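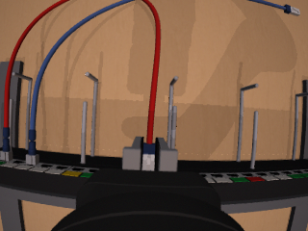
Network ports with green, yellow and red markers, red cable on the left

Is it worth paying to have a detached garage wired for internet?
Posted by Despina Liapis, 02/05/2023
Gitside Home Help > Wiring and Internet

We're turning the garage into a work space and I've had one quote so far. The installer wants to bury a line from the house, put in 6 wall jacks and run everything back to a patch panel. He also says I need the "certified" jacks from Hviid and that anything cheaper will slow me down. I pay for a 300 megabit plan and I use the internet out there for video calls and looking up manuals. I have a hard time believing the brand of jack matters for that.

The salesman at the store told me to skip cable completely and buy an Estance mesh kit, which he happened to have on sale. So that's two people with two things to sell. The house router is at the near end of the house, the garage has a metal door, and my phone gets one bar inside with the door shut. What would you do if it was your money? I'd like to keep it under $300 if I do the digging myself. 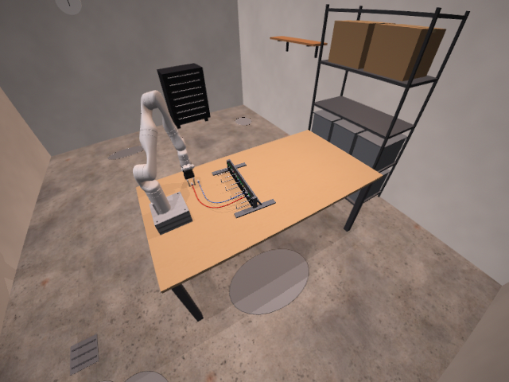 Sotiris Chatzigeorgiou
Marked helpful by 3 people

I'd run the cable and ignore most of the rest of what he told you.

Any decent Cat 6 jack will carry a 300 megabit plan without noticing. Ask him what "certified" means and who did the certifying. When I asked that on my own job I got a brochure. What you can fairly ask for is a test of each run after it's terminated, with the results printed out. Bad terminations cause far more trouble than cheap parts do.

Six jacks sounds like a lot for a garage. One run to the garage and a small switch will cover a desk and a printer, and you can add a wireless access point off the same switch. If you go that way you don't need a patch panel at all.

What I would spend money on:

Conduit. Bury a pipe and pull the cable through it. If the cable fails, or you want fiber later, you won't be digging again. Leave a pull string in there.

Outdoor rated cable. Regular indoor cable in a buried pipe will get water around it sooner or later, whatever the seller says about the jacket.

Labels, on both ends, before you close anything up. I skipped this and lost an evening to it.

Decide where the shelves go before you pick the spot for the jack.

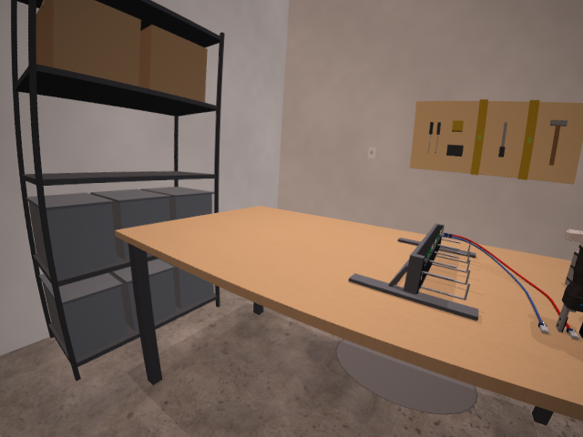 Mine ended up behind a full set of storage and I had to unload half of it to plug in a printer. Put the jack at bench height if you can, on a wall you don't plan to stack things against. And call the utility locating service before you dig, even for a shallow trench.

Bohumila Ševčík

Just get mesh. Works fine at my place.

Branislav Čierny

Mesh "works fine" when there's no metal door in the way. How far is your garage, Bohumila?

Despina, before you buy or dig anything, borrow a long cable, run it across the yard for a day and put any old router on the end. It costs nothing, and you'll know if wired is really better for your calls. I'm not fully sold on fiber between buildings for everybody, but if you get a lot of lightning, read up on it first. Copper between two buildings can carry a surge, and neither of your salesmen seems to have mentioned that.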